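## 4. Equipment Planning and Cost Model

The purchasing question was framed before any hardware was selected. The Tomham site needed handling cells for small parts on open tables, and the budget line was fixed for one fiscal year. We therefore treated end-of-arm tooling as a consumable with its own schedule, separate from the arms, controllers and tables, which are capital items in the site accounts.

### 4.1 Scope of the purchase

Two configurations were priced. The first, referred to here as the Brerkeo configuration, uses a fixed two-finger gripper with bolt-on pads. The second, the Bolger configuration, uses one-piece fingers replaced as a unit. Both fit the same wrist flange and draw on the same power supply, so installation labor was assumed equal and is left out of the comparison.

Quotes were requested in May. The Brerkeo quote came to $3590 per cell for the gripper, mounting hardware and a first set of pads. The Bolger quote was lower at purchase but carried a higher price for each replacement. Freight was quoted separately by both suppliers and is assigned to the first order only.

Spare parts were classed by how they leave service. Pads leave service through damage to the gripping face or the edges. Bushings leave service through play in the joint. Finger bases were assumed to last for the life of the cell, an assumption we return to in Section 4.4. This split matters for the budget because pads and bushings can be held on a shelf at the site, while a finger base must be ordered and fitted by a technician.

### 4.2 Surface condition as a cost item

Early drafts of the plan had no line for cleaning. Work surfaces were entered as a one-time cost, and labor for wiping down tables and pads was folded into general housekeeping. Review of the draft by M. McKinnon led to a separate line, on the grounds that marking materials such as wax and chalk transfer to both the table and the tooling and that the time to remove them falls on the cell operator.

Figure 2 shows a pair of pads over a white work surface carrying marks of this type. Blue residue is present along the upper edges of both pads, and a round blue smudge of matching color is on the surface. Red crumbs lie near the inner face of the left pad. The lower inner corner of that pad appears slightly chipped, a condition that the inspection sheet records under edge damage whether or not the pad still holds parts.

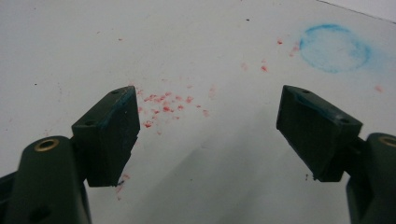

**Figure 2.** Gripper pads and work surface with colored residue. Brass-colored inserts are visible near the tops of the finger bases.

### 4.3 Replacement schedule

The schedule sets pad replacement by inspection, with an upper limit on service hours. The limit was set at 1328 hours for the Brerkeo pads. No equivalent limit was available for the Bolger fingers, and the same value was used for both so that the comparison would not depend on a guess about relative life. Where inspection calls for a change before the limit, the actual date is entered and the clock restarts.

Inspection is done with the cell stopped. The operator checks each gripping face, then the edges and corners, then the mounting holes, and wipes the pad before deciding on its condition. Residue alone is not grounds for replacement. Chipping is recorded by location, and a pad with damage that reaches the gripping face is withdrawn. Pads are changed in pairs under the present plan. Changing one at a time would reduce parts cost, but it would also leave mixed wear within a pair, and the effect on grip alignment has not been tested at this site.

Surface replacement is handled differently. A table top is turned or replaced when marks that cannot be removed interfere with part location. Because this depends on the parts being handled, the plan holds a single reserve for the whole site and does not assign a cost to each cell.

### 4.4 Budget structure and limits

The resulting budget has 5 lines: capital purchase, freight, pads and bushings, cleaning labor, and the surface reserve. The first two are committed when the order is placed. The remaining lines are released by quarter, and any unspent amount moves forward within the fiscal year. B. McKinnon prepared the release rules so that a cell with heavy pad use can draw on the shared spares line without a new purchase request.

Under this structure the Brerkeo configuration was preferred. Its higher purchase price is offset by the ability to replace a pad without removing the finger, and the spares can be changed by the operator. The result is sensitive to labor rate. At a site where a technician is already on the floor for other reasons, such as Multhorpe, the saving in fitting time would be smaller and the Bolger configuration should be priced again using local rates.

Three limits apply. The service-hour value is a planning figure and has not been confirmed by failure data. Cleaning time was estimated by operators and was not measured at the cell. The assumption that finger bases last for the life of the cell excludes collision damage, which is covered by the site repair account and would need its own line if that account were closed. A revision of the cleaning and spares lines is planned once a full year of inspection sheets is available.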